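# Acheter un bras, et tout ce qui va autour

24 décembre 2020

Oda Viklund prépare les achats d'équipement de Wosatmont, une entreprise de préparation de repas froids. Depuis octobre, elle travaille sur un dossier unique : un poste de manipulation automatisé pour la mise en boîte, à commander l'an prochain. Elle a reçu trois offres et en a gardé deux, celles de Løken et de Murgate.

« Les gens me demandent le prix du bras. Je leur réponds que je ne sais pas encore ce que coûte le poste », dit-elle. Dans son tableau, le bras occupe une ligne. Les autres concernent la table, les fixations, la caméra, les doigts de rechange, le câblage, la formation et les heures d'intégration. Cette dernière ligne a doublé entre la première version et celle d'aujourd'hui.

Le cahier des charges tient en deux pages. La première énumère ce que le poste doit saisir : du pain, des fruits, de la vaisselle légère, des boîtes avec ou sans couvercle. La seconde fixe les conditions de l'essai, avec 300 prises par fournisseur, réparties sur plusieurs articles, et un relevé des échecs tenu par l'acheteur.

Pourquoi autant ? « Une démonstration dure dix minutes et tout se passe bien. J'ai besoin de savoir ce qui arrive quand l'article est mou, ou courbe, ou mal posé. » Elle a demandé que les objets soient disposés sans gabarit. Løken a accepté tout de suite. Murgate voulait un plateau à empreintes et a fini par céder, contre un délai supplémentaire de 20 jours.

La pince a pris plus de temps que le reste. Une pince à deux doigts coûte moins cher à l'achat et à l'entretien qu'une ventouse avec son alimentation en air, mais elle demande des réglages d'effort article par article. Oda Viklund a chiffré les deux solutions sur la durée d'amortissement. « La ventouse perdait sur le pain. Je l'ai laissée en option, au cas où la gamme changerait. »

Sur le calendrier, elle reste prudente. L'offre de Løken annonce 60 jours entre la commande et la livraison, sans compter la mise en service. Son prédécesseur avait budgété l'installation d'une étiqueteuse sans prévoir l'arrêt de la ligne, et la différence avait été prise sur la maintenance. Cette fois, l'arrêt figure dans le dossier, avec les heures des opérateurs.

Reste la location. Dakerum, qui loue du matériel d'atelier, propose un contrat avec option d'achat. Le loyer absorbe presque 20 % du budget annuel d'équipement, pièces d'usure comprises. « C'est cher si on garde la machine. C'est raisonnable si on la rend. Je présente les deux calculs et la direction choisira. »

Elle regrette une chose dans sa méthode : avoir demandé les prix avant de faire la liste des articles. Les premières offres portaient sur des cartons, et il a fallu tout reprendre. À qui commence, elle conseille de remplir une caisse avec ce qui passe vraiment sur la ligne et de l'envoyer au fournisseur avant le premier rendez-vous.

Le choix entre Løken et Murgate se fera après le dépouillement des relevés d'essai. Les deux offres restent valables jusqu'à la fin du trimestre.
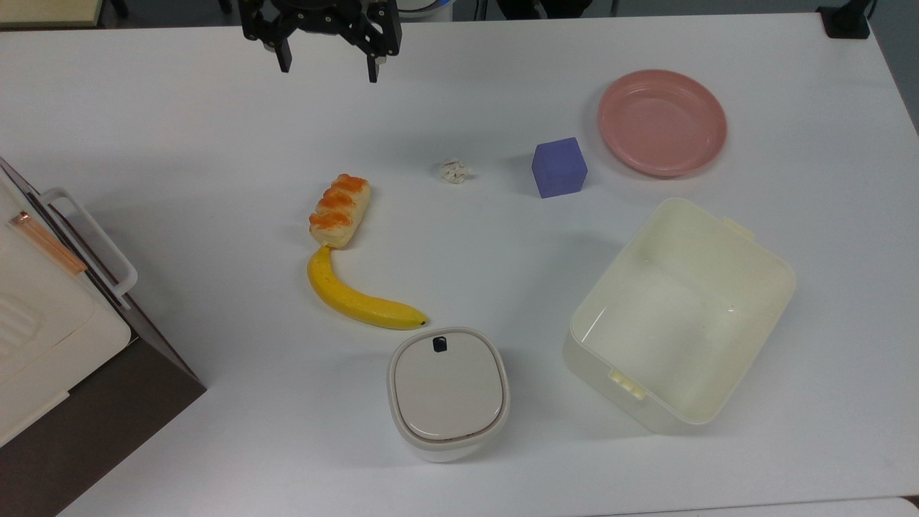
Yannick : Merci pour le détail des lignes. Chez nous, ce sont les doigts de rechange qui ont fait déraper le budget, on en avait prévu un seul jeu pour l'année. Est-ce que la location chez Dakerum couvre aussi les réglages quand on ajoute un article, ou est-ce facturé à part ?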